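Home | News | Visits | Tools | Archive | Contact

Hilbridge open day: what the planner knows, and what it is told

January 10, 2019

I have been to enough open days to distrust the word "autonomous" on a door sign. Hilbridge, out at Mamodberg, had it on two doors. Visitors were promised a look at the control software, so I skipped the talk and went to find Bernd Seidel, who looks after the planning side.

His pitch is that the planner, called Illden, picks a grasp from 500 stored candidates and drops the bad ones before the arm moves. Fine. I asked how many are bad. He said it depends on the object — an answer I have heard in other buildings.

The wrist view interested me more. Much of it is taken up by the hand itself, and the perception code has to mask that out before it can say anything about the world.
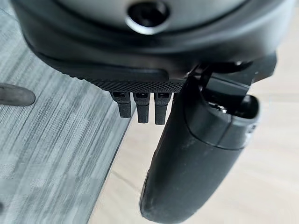 The view from the wrist: housing, black tabs and one large finger, with the floor behind.

Seidel says the mask is redrawn from joint angles at every cycle. I would like to see that with a joint angle that is slightly wrong. Calibration takes 45 minutes and was not part of the tour.

Cabinets are the current test task. Doors are a fair choice, I'll grant that: the planner needs the hinge side, the swing and somewhere to put the other hand. Hollmann, the simulator they train in, has 700 cabinet models. I asked for results on furniture it had never met and was told to expect them in September.
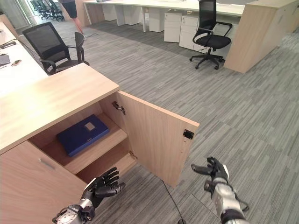

Both hands in front of the open cabinet, with the blue box on the shelf.

The logging tool is good. You can scrub back through a run and see which grasps were rejected and why, in plain words. I would take that home tomorrow. The success figures on the handout came from 300 runs, with no note on how often a person stepped in. Seidel has promised me the raw logs.

Shares: 45 | Comments: 7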